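Ekider Finds and Fixes Grip-Release Fault in Its Hand-Held Grippers

Free replacement parts are on the way to every Giscombe owner
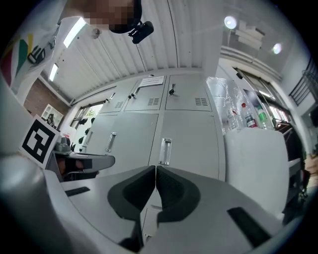

What went wrong

HUARANGA, 17 Apr 2020 - Ekider has traced the fault that caused some Giscombe hand-held grippers to let go of an object while the trigger was still held. The cause is a small return spring inside the body, which can slip off its post after long use. When that happens, the two padded fingers open without warning.

The company received 2 reports of dropped objects. One was a glass jar, which broke on a bench. No one was hurt in either case, and we are very thankful to both customers for writing in so quickly and sending us their units!

How we found it

Our test team ran 100 grippers through repeated open-and-close cycles until the fault came back. The earliest slip came at cycle 879, much sooner than our original life test had led us to expect. That test used light, steady loads, and it missed what happens when people twist the tool as they lift.

"I was thrilled when we finally caught one slipping on the bench," said Pei-shan Fu, head of product safety at Ekider. "We should have tested twisting from the start. We do now, on every batch."

What owners should do

The notice covers all 1,241 Giscombe grippers sold to date. Please stop using yours to lift glass, liquids, sharp items or anything above a person until the new part is in. The repair kit, made with our partner Fakik, holds a longer post and a clip that locks the spring in place. Fitting it takes one screwdriver, and printed steps are in the box.

Kits ship free of charge, starting with the oldest units. Owners who would like us to do the work can send the gripper back at our cost through September.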